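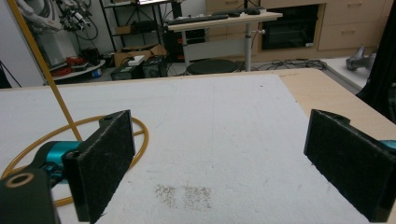

Adhesives and Surface Preparation: Notes for Week 5

Reading time: 2 minutes

These notes go with the Wurmont workshop unit on joining sheet materials. Read them before the practical and bring a copy.

Adhesion and cohesion

Adhesion is the bond between the glue and the surface. Cohesion is the strength of the glue within itself. When a joint fails, look at both faces. If one face is bare and the other carries all the glue, the failure was adhesive, and the usual cause is poor preparation. If there is glue on both faces, the failure was cohesive. Torn fibres mean the material gave way first, and for most paper and timber joints that is an acceptable result.

Wetting

A liquid adhesive has to spread over the surface before it can grip. Grease, wax and silicone polish all stop it spreading. Place a drop of water on the cleaned surface. If it beads, clean again. This test doesn't suit bare paper or raw timber, which soak the water up.

Dust

Dust gives the glue something loose to hold on to. Brush first, then wipe with a lint-free cloth. Sand before cleaning, never after. On foamed plastics use a soft brush only, as pressure will dent the face.

Choice of adhesive

PVA sets by losing water, so at least one side of the joint must be porous. Two sheets of plastic glued with PVA may stay soft in the middle for days. Contact adhesive goes on both faces and is left until touch dry. Many solvent types dissolve polystyrene foam, so check the label and try an offcut. Epoxy cures by reaction and will fill small gaps. Weigh the 2 parts if the ratio is given by weight.

Worked figure

The Tangen sample panel has a joint area of 2 square centimetres and failed in shear at 1060 newtons. Stress is force divided by area, giving 530 newtons per square centimetre, or 5.3 megapascals. Show units at each line in your own working.

Before the practical

Read the Buvton data sheet, sections on open time and clamping. Write down the colour of each adhesive when wet and when cured. Solvent work is done in the Ravcombe room with the extraction on.

Wurmont Workshop Unit, March 2019 | Contact the unit office | Back to top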